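Week 5: Why Bread Rises (and Why It Sometimes Doesn't)
Kitchen Science for Beginners, handout by Anju Uniyal
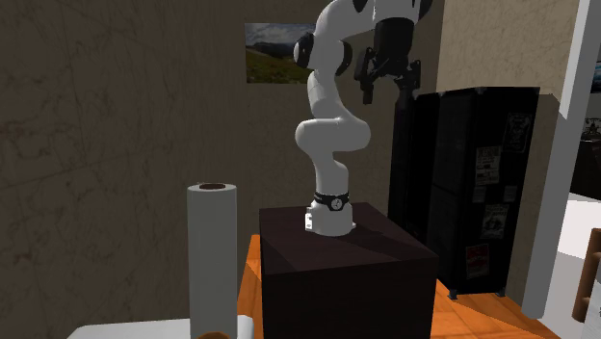
5 min read

Welcome back! Last time we got as far as flour and water, and a few of you stayed late to pull at your dough balls, which made my evening. Now we add the living part. I love this week.

What yeast is doing

Yeast is a single-celled fungus. Give it sugar and it makes carbon dioxide and a little alcohol. The gas is what we're after, although the alcohol (and a whole crowd of other small molecules) is where a lot of the flavor comes from. Flour has only a bit of free sugar in it, but it also has enzymes called amylases, and once the flour gets wet they start chopping starch into smaller sugars. So the dough keeps feeding the yeast while it sits on your counter doing nothing you can see!

Holding on to the gas

Gas alone gives you fizz. To get a loaf you need something stretchy to trap it, and in wheat dough that's gluten. Two proteins, glutenin and gliadin, link up when they get wet. Glutenin gives the dough its spring and gliadin lets it flow. Kneading lines the network up, but time will do much of the same work, so a wet dough left overnight can turn smooth with hardly any handling.

Yeast doesn't blow many new bubbles, by the way. Most of them get beaten in while you mix, and the gas moves into those and swells them. Folding the dough splits big bubbles into small ones, and you end up with a finer crumb.

Temperature

Warm dough moves fast, cold dough moves slowly. A night in the fridge slows the yeast a great deal, while the bacteria and enzymes carry on at their own pace, and the taste changes. Try both and eat them side by side.

In the oven there's one last burst called oven spring. The gas expands, water turns to steam, and the yeast works hard until the heat kills it. Then the starch sets and the loaf holds its shape. I bake my plain white loaf until the middle reads 94 °C. Richer doughs come out sooner.

When it goes wrong

Flat and dense: usually under-proofed, or the yeast was old. Stir a spoonful into warm water with a pinch of sugar and look for foam.
Flat and wrinkled: over-proofed. The network stretched too far and let go. Catch it early and you can knock it back and shape it again.
Big tunnel under the crust: often loose shaping. Tighten the skin of the dough before the final rise.

For next week

Make 2 small loaves from one batch of dough. Bake the first the same day, and keep the second in the fridge for 24 hours before you bake it. Write down how each one smelled before it went into the oven, then bring a slice of both. Rongrong Long is bringing her rye starter, so leave room for that too!

Reading: the starch and gluten pages in the course packet. Skip the section on baking powder for now, we'll get to it with the pancakes.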